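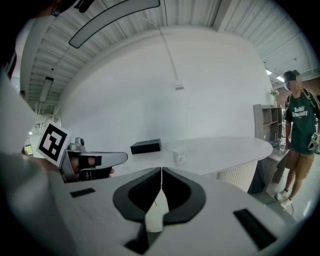

A reader from Prurley asked if a pedestal table needs the same check as a table with four legs. Yes, it does, and the base needs more attention than the top.

Last updated: July

TABLES AND FLOOR MATS: ROOM CHECK, FORM 1652

Write OK, REPAIR or STOP USE after each point.

1. Press on the table edge at four places. The base must not lift.
Comment: at Povlow we found one base which lifted. STOP USE until the bolts were changed.

2. Pass your hand slowly under the edge. No splinters, no screws.
Comment: OK in all the rooms.

3. Look at the floor mat from the door. Corners must lie flat.
Comment: REPAIR, one corner in the reading room. New tape was ordered. 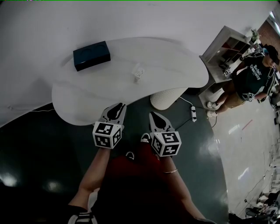 Curved table with pedestal base, on floor mat.

4. Walk the usual way to the door. No cable may cross it.
Comment: extension lead moved behind the cupboard.

5. Boxes on tables: nothing heavy near the edge.
Comment: OK, but please repeat it to the evening group.

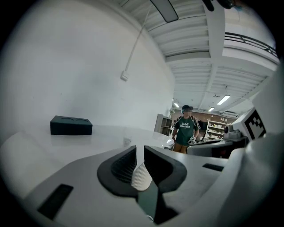 Checked and written by Athina Balaskas, Parkport

In the last round I visited eight rooms and looked at nearly 100 tables. The most frequent fault was a loose bolt under the top, which one cannot see when standing. I ask you to kneel down for this point. If you mark STOP USE, put the red card on the table the same day and send the form to room 137.

We use cookies to remember your language. Accept / Settings

Comments (3)

Politis: Is the red card also needed when the table is folded away?

Athina Balaskas: Yes, please. Another person could unfold it.

Unsigned: Point 3 should come first, I tripped on our mat before I reached the table.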